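Small bedroom, too much stuff: open shelf or dresser?

quiltnbolts
Posted 6/13/22
We moved to an apartment in Skovport last month and my bedroom is tiny. I mean tiny! I have room for the bed and one piece of furniture, and I keep going back and forth between a regular dresser and one of those open cubby shelves. The dresser I like is the Quintero with the deep drawers, but the drawers need so much space to pull out that I'd be climbing on the mattress to get at my socks. The cubby is shallower, and cheaper too. What would you all do?

marshgrass38
Cubby, no question. I had a dresser in a narrow room for years and the bottom drawer only opened halfway before it hit the bed frame. I kept ski pants in there and saw them maybe once a winter. With a cubby you just reach in and grab.

tin_roof
Going to disagree. Open shelves look great for a week and then it's a pile of T-shirts with a phone charger on top. Also dust. If you have a cat (I have two) every sweater you own becomes a bed. Get the dresser and turn it so the drawers open toward the door.

quiltnbolts
No cat, but the door swings in on that side, so turning it won't work. I measured this morning and I'd have 8 inches left to stand in.

oldporchlight
8 inches!! OK, dresser is out, sorry tin_roof.
I'm with the cubby people, but get baskets or bins for it. I bought cheap fabric ones from Isex and they sagged by October, so spend a little more on something stiff. And leave a couple of the cubbies empty at first. You will fill them, believe me.

tin_roof
Fine, but baskets just turn it into a dresser with worse drawers. You pull one out, set it on the bed, dig around, forget to put it back. Ask me how I know.

marshgrass38
Pulling it out and setting it on the bed is the best part though? I fold laundry straight into mine. Wire ones are nice because you can see what's in there, and handles make a big difference. I'm always looking at how other people set up a cubby next to a bed, and a little red basket like this one is pretty much what I mean:
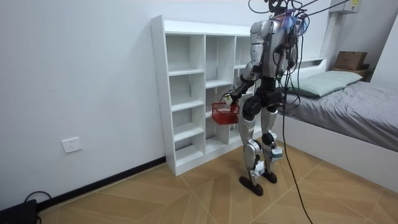 WHAT ABOUT THE WALL? (new question, same room)

quiltnbolts
OK, I'm leaning cubby. Next problem: the lease says no holes in the walls, and everybody tells me to anchor tall furniture. Do I go with a low one and skip it?

oldporchlight
Ask the landlord first. Mine said no holes in the lease and then said sure when I asked about an anchor, as long as I patched it when I left. If you ever have little kids over, I wouldn't skip it even on a low one.

tin_roof
Agree with this. Put the heavy stuff on the bottom too, books and shoes. My Ukov shelf leaned forward a bit on carpet until I moved all the books down.

quiltnbolts
Emailing the landlord tonight. Wire baskets are going on the list, and I'll measure the openings before I buy any this time.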